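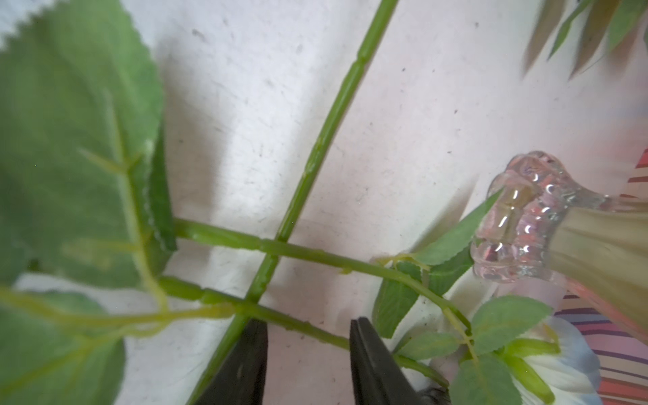

Reltent Dekorationsbau, Werk Clarnwood
Protokoll der Betriebsversammlung, Mai 2021

Anwesend: Bheki Nkosi (Leitung), Cremilda Dantas (Binderei), Kamran Lodhi (Technik), Adalberto Moura (Versand), Nivaldo Evangelista (Betriebsrat, Protokoll)

TOP 1 — Greifarm in der Binderei
Lodhi berichtet vom Probebetrieb. Der Arm soll Kunstblumen vom Tisch aufnehmen und einzeln ablegen. Bei geraden Stielen ohne Blattwerk sei er zufrieden. Bei verzweigten Stielen mit großen Blättern bleibe der Arm öfter hängen, daran werde gearbeitet. Dantas fragt, was »öfter« heißt. Eine Auswertung liegt nicht vor. Lodhi reicht sie nach.

Dantas merkt an, dass das Entwirren bisher nebenher geschah und in keiner Stückzeit steht. Jetzt legt eine Kollegin die Ware vor, damit der Arm sie überhaupt greifen kann, und steht bei Störungen daneben. In der Planung taucht diese Arbeit wieder nicht auf. Nkosi hält das für ein Anlaufproblem. Der Protokollführer erinnert daran, dass dasselbe Wort im Januar bei der Etikettiermaschine fiel. Die Etiketten werden weiterhin von Hand nachgeklebt.

TOP 2 — Stellen
Nkosi erklärt, es werde niemand entlassen. Auf Nachfrage: Die Zusage gilt für 6 Monate. Zwei befristete Verträge laufen vorher aus, über eine Verlängerung sei nicht entschieden. Moura möchte wissen, ob das dann als Entlassung zählt. Nkosi verneint. Der Betriebsrat sieht es anders und verlangt die Zusage schriftlich.

TOP 3 — Schulung
Der Lieferant Dendico bietet einen Lehrgang in Bragança an, drei Plätze. In der Binderei arbeiten 25 Leute. Wer fährt und ob die Reisezeit bezahlt wird, ist offen. Dantas will keine Namen nennen, solange eine höhere Eingruppierung nach der Schulung nicht geklärt ist.

TOP 4 — Verschiedenes
Moura: Das Rolltor 2 klemmt noch immer. Lodhi kümmert sich.

Beschlüsse
Störungsliste am Arm, geführt von der Binderei — Dantas.
Vorlegen und Entwirren werden als eigene Tätigkeit erfasst — Lodhi.
Schriftliche Zusage zu TOP 2 bis zur nächsten Sitzung — Nkosi.

Für das Protokoll: N. Evangelista

3 Kommentare · 6-mal geteilt

Zuletzt eingestellt
Protokoll Januar: Etikettiermaschine und Pausenregelung
Aushang: Urlaubsplanung Binderei
Stellungnahme des Betriebsrats zur Stückzeit
Neue Parkordnung Werk Clarnwood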